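Gerkeo Help Center
Search the manual Search Clear
Home Products Manuals Spare Parts Contact

Section 5: Setting Up and Loading the Tiered Counter Display

This section covers unpacking, cleaning, placing and filling the Gerkeo clear acrylic counter display. Read it through once before you start. If you bought the display as part of a Mellik shop kit, the steps are the same, but your carton also holds the price strips described in Section 6.

5.1 Before you begin

You will need:
- a soft microfiber cloth
- a bowl of lukewarm water with a drop of dish soap
- a clear, level stretch of counter

Both faces of every panel ship with protective film. Leave the film on until the display is where you want it. The film is easy to miss on the dividers, so run a fingernail along each edge to check.

CAUTION: Do not use glass cleaner, alcohol wipes or paper towels. Ammonia and alcohol cause fine cracks in acrylic, and they can't be polished out.

5.2 Placing the display

1. Lift the display out of the carton with one hand under each end. Do not lift it by a shelf or a divider.
2. Set it on the counter and press down lightly on each corner. If it rocks, move one of the stick-on feet from the spare parts bag to the low corner.
3. Turn the display so the lowest tier faces the customer.
4. Peel off the film, starting from the top tier and working down.
5. Wipe each shelf with the damp cloth, then dry it with a clean part of the same cloth.

NOTE: A dark or medium-colored counter makes the shelf edges easier to see. On a white counter the edges can disappear, and customers tend to knock the lower tier with bags.

Keep the display away from heat lamps, coffee machines and direct sun. Chocolate will suffer long before the acrylic does -- a window that seems fine in November may be too warm in June.

5.3 Fitting the stock to the shelves

The dividers are fixed. Do not try to bend or trim them to make room for wide items. If an item does not sit inside its space, move it to another tier.

1. Sort the stock by length first, then by height.
2. Load the top tier before the others. Reaching over a full lower tier is the most common way to tip things off.
3. Put flat, long items on the tiers where they can lie down fully supported.
4. Stand small boxes against a divider so they have something to lean on.
5. Keep round tins and tubs on the lower tiers, lid up.
6. Check that each label can be read from the customer's side.

CAUTION: The maximum load is 3,000 grams for the whole display and 1,000 grams for any one tier. Do not stack cans or glass jars.

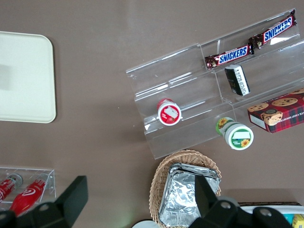 Candy bars go in lengthwise, following the line of the shelf, with the printed side up. Laid across the shelf they hang over the front, and the wrapper ends catch on sleeves. Two bars will share a shelf if you set them end to end, as with the Snickers on the top tier, and the name on each wrapper stays in view. A small round container with a colored lid can go lower down, where the lid is what people see from above. Use a flat tray with a raised rim beside the display for items you are still sorting, and clear it when you have finished.

5.4 Restocking

1. Take out what is left on the tier and wipe the shelf.
2. Put the new stock in first, at the back or far end.
3. Return the older stock to the front.
4. Look along the shelf from the side for anything leaning over the edge.

Once a week -- Sunday evening suits most small shops -- empty the display completely and wash it as in 5.2. Do not put it in a dishwasher.

5.5 Turning the display

If your counter is served from both sides, you can turn the display 90 degrees so the end faces the customer. Take everything off before you turn it. Pushing a loaded display scratches the counter and the feet may peel away.

Replacement feet are sold in the Sareck parts pack. Replacement dividers are not available.

Continue to Section 6: Price Strips and Labels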